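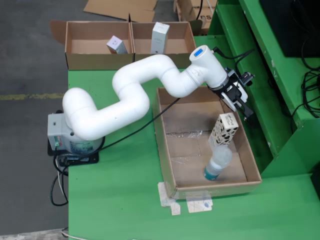

How to Set Up a Shared Parts Inventory for a Small Workshop

A parts inventory is a list of what you have, where it is and when to buy more. You can run one in an ordinary spreadsheet. These instructions are for a workshop with a few hundred to a few thousand kinds of small parts – screws, fittings, connectors, fuses and so on – and more than one person taking from the shelves.

What you need

A spreadsheet program everyone can open
A label printer, or a marker and masking tape
Bins or drawers
A clipboard and pencil
One free afternoon for each shelving unit

Step 1: Name the locations

Start with the places, before you touch the parts. Give every shelving unit a letter and every shelf a number, counting up from the floor. Bins get a second number, left to right. B-3-07 is unit B, third shelf, seventh bin. Use two digits for bins even if you only have six of them, or the spreadsheet will sort 10 ahead of 2.

Put the labels on the shelf edge as well as on the bin. Bins wander.

Step 2: Make the sheet

Use one row per part and these columns:

Part number
Description
Location
Quantity
Reorder point
Supplier
Supplier's part number
Last counted

Keep the description in a fixed order, with the noun first: "Screw, pan head, M4 x 10, stainless." If one person types "M4 pan screw" and another types "stainless screw 4mm," you will end up with the same part on two rows.

For your own part numbers, plain running numbers are fine. Our list at Woltari began at 1 and had 1,196 rows the last time it was exported. We tried a coded system first, with letters for material and size, and gave it up when we ran out of letters for brass fittings.

Step 3: Count

Work one shelf at a time. Write the counts on the clipboard and type them in when the shelf is finished. Small hardware can be weighed: weigh 20 pieces, divide to get the weight of one, then weigh the whole lot with the bin's own weight subtracted. Anything you can't identify goes in a single box marked UNKNOWN. Don't stop to research it.

Step 4: Set reorder points

Multiply what you use in a day by the supplier's delivery time in days, then add a cushion. If you use two hose clamps a day and Camargo takes 10 days to deliver, you need 20 on the shelf when you place the order. One more makes 21, and that is a thin cushion. For anything that would stop work, double it.

Step 5: Record what leaves

Hang a sheet at the end of each unit with columns for part number, quantity and initials. Enter the sheets at the same time each day. We do it at 4 p.m. Barcode scanning is faster but it can wait until the paper version is working.

Step 6: Recount a little at a time

Sort by "Last counted" and recount the oldest ten rows each week. Fix the number and move on. If the same part is wrong three times running, check for a second bin of it somewhere – ours are usually in the Gistau cabinet by the back door.

Save a dated copy of the file before the December count.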